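Double-bowl sink

A double-bowl sink (also double sink, twin-basin sink, or, in parts of the town of Coste, "the two-holer") is a kitchen sink with a pair of basins side by side, sharing one outer rim and usually one faucet. It should not be confused with two sinks, a bathroom arrangement intended for couples who have stopped discussing toothpaste.

Contents
1 Origins
2 Layout
3 Materials
4 The washing and rinsing question
5 Decline and survival
6 See also

Origins

Washing dishes in one vessel and rinsing them in another is older than plumbing, and for most of its history required only a pair of tubs and somebody to carry them. In Drultdale, a mill town with hard water and strong opinions, landlords began fitting fixed pairs of basins in rented kitchens once piped water reached the upper streets. A surviving town survey lists 1,613 kitchens, and sorts them by type of sink before it gets to the number of people living in them.

Early pairs were simply two single sinks pushed together. The gap between them collected soap, crumbs and the occasional teaspoon, and was sealed with putty each June. One-piece units did away with the gap and moved the teaspoons to the drain.

Layout

Basins may be equal or unequal. In the equal arrangement, neither side is wide enough for a roasting pan. In the unequal arrangement, one side is nearly wide enough. The smaller basin is commonly given to rinsing, to vegetables, or to a colander that has been there since the weekend.

The wall between the basins is called the divider. A full-height divider keeps dirty water out of clean water. A low divider allows large pans to rest across both sides and lets the faucet swing over without splashing, at the price of letting one basin spill into the other when somebody answers the phone. Sellers describe the low divider as modern, though the Flisonar pattern book shows one among its oldest designs, under "Other."

Each basin normally has its own drain, and the two meet below in a shared trap. If the pipe beyond the trap is blocked, water emptied from one basin may rise in the other. Plumbers are familiar with this. Householders tend to learn about it in the evening.

Materials

Stainless steel is the usual choice, being cheap, light and loud. Enameled cast iron is quieter and can weigh more than the cabinet was promised. Fireclay is admired in showrooms and chips when introduced to a skillet. Composite sinks, made of crushed stone bound in resin, come mostly in dark colors, which hide coffee stains and show limescale instead.

The washing and rinsing question

Most households wash on the left and rinse on the right, or the reverse, and regard the other practice as a sign of poor upbringing. The Kenow Home Manual settled the matter in favor of the left in its first edition and in favor of the right in its second — it gave no explanation either time. Left-handed readers are advised in a footnote to "arrange themselves accordingly."

Decline and survival

The dishwasher removed much of the double bowl's purpose, and wide single basins have since taken over many new kitchens. The double bowl persists in older homes, in rentals, and among people who own a dishwasher and keep clean dishes in it.

See also

Dish rack
Drainboard
Garbage disposal
Trap (plumbing)

This page was last edited on April 23, 2019.

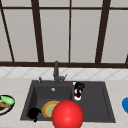 Text on this page may be reused with credit. Disputes about which side is for rinsing belong on the talk page, where there is already a section for them.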